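List home | Subscribe | Threads | By author | By date | Search

[judum-robotics] Plate task, practice notes and the October event
July 25, 2022
From: Kirsten Lapointe

Hi all,

Answering the points in the last digest and adding what we need settled before the fall term. The quoted part is from Turcotte's message.

> The rules draft says "plates racked" and leaves it there. Does a plate
> count if it is in the rack but leaning on a side rail? Last year the
> judges at Dillmont said yes and the ones at Ploretti said no, and we lost
> points on it. Also, are we keeping the clutter on the table or going back
> to a clear one?

On the first point, a plate counts if it stands in the divider and the gripper has let go. Leaning on the rail is half credit. I have changed the wording in the draft and sent it to both of the other clubs. Dillmont has agreed. I have not heard from Ploretti.

On the second, we keep the clutter. The students who started in the spring have only trained on a messy table and I don't want to change it on them now. Objects may touch each other but not the divider.

The other thing that came up is the wrist camera. We have 1,861 practice episodes in the shared folder, and a fair share of them have wrist frames like this one, where the arm is moving fast and the picture smears:

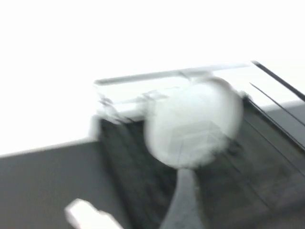
Turcotte wrote back that he would drop every blurred frame before training and cap the arm speed for all new episodes, and that he would sooner have 200 slow episodes than the whole folder as it stands.

I don't agree with dropping them. The arm will move at that speed in the event and the policy will see the same blur then. If we train on clean frames only, the first quick swing is something it has never met. What I would accept is a speed cap over the last part of the approach, where the fingers are close to the rim and the grasp gets decided. Anyone who wants to test the other way can make a copy of the folder and filter the copy. Please don't delete from the original. We had to restore it from backup once already this year.

Some notes on the table layout, for those who are setting up at home or at school. The rack goes on the right with its back close to the wall. The plates start flat on the cloth in front. Small objects go on the left, and we have been using blocks, a roll of tape, a small bottle and the duck. The duck can go anywhere on that side, including inside the tape roll.

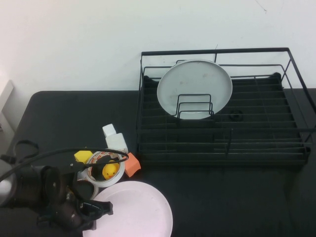
Cable routing still needs work. Leave enough slack for the arm to reach the far end of the rack, and run it through the full reach by hand before you power up. If the cable drags an object more than a hand's width during a run, stop and mark the episode as bad. Do not reset in the middle and carry on recording, which is how we got the broken episodes in the May batch.

For the October event each team gets 20 minutes, with setup included. A run ends when all the plates are racked or when the team calls it. Twelve students have signed up so far, which makes four teams of three. If you want to be on a team with someone in particular, write to me off list and I will try. I can't promise it.

Still open:

- Whether a team may swap fingertips between runs. I lean toward yes.
- Who brings the second power supply. Ours has a bad connector.
- Labels for the bad episodes. At the moment people write "bad", "fail" and "x" for the same thing. I suggest "bad" plus a short reason.

Reply on list to the first and third, please. For the power supply, write to me directly.

Kirsten

Recent messages on this list
Re: Fingertip screws keep backing out
Calibration sheet, second version
Ploretti practice hours
Re: Re: Which cloth for the table
Room change for the fall term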